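Toy Library Reopens With Sorted Shelves and a New Block Table

January 23, 2024

The Trestov Toy Library opened its doors again this week after a four-month break to sort, clean and relabel its whole collection. Families can now borrow from 399 sets, and 174 of those are new to the shelves.

The library lends toys, puzzles and games to households in the neighborhood for up to three weeks at a time. Membership is free for children under six. Older children pay a small yearly fee that goes toward replacement parts.

Marjorie Crabtree, who runs the front desk, said the sorting took longer than planned. Many of the older sets had been returned with pieces from other boxes, and each one had to be checked against its original list.

"We had bags of single blocks with no home," Crabtree said. "Some of them went back where they belonged. The rest are now in the shape bins, and people can use them here."

The shape bins are meant for the youngest visitors. They hold plain solid blocks such as cylinders, stars and hexagons, which children can match, stack or line up without any instructions. The bins do not leave the building.

Nabila Yeoh brought her two-year-old on the first morning back. She said her son went straight for the stars and would not trade them for anything else — even a train.

Shape blocks can also be borrowed in mixed sets for use at home. Each set comes in a cloth bag with a card showing what should be inside. Parents are asked to check the bag before bringing it back, and to report missing pieces at the desk. There is no fine for a lost block. 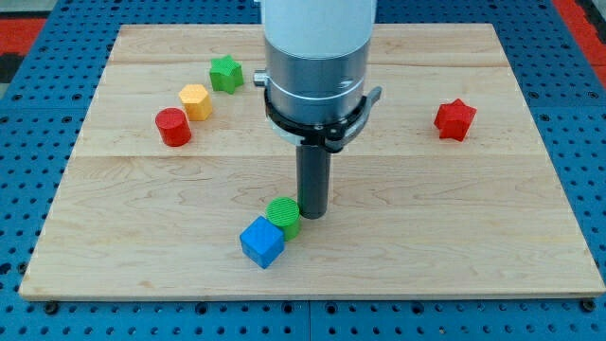 Colored shape blocks, including a green star, a yellow hexagon and a red cylinder, on a pale maple board.

The library is also looking for donations of wooden puzzles and picture games in good condition. Soft toys cannot be accepted. Donations may be left at the side entrance during opening hours.

A repair morning for broken toys is planned for May. Solomiia Tkachenko is taking names at the desk.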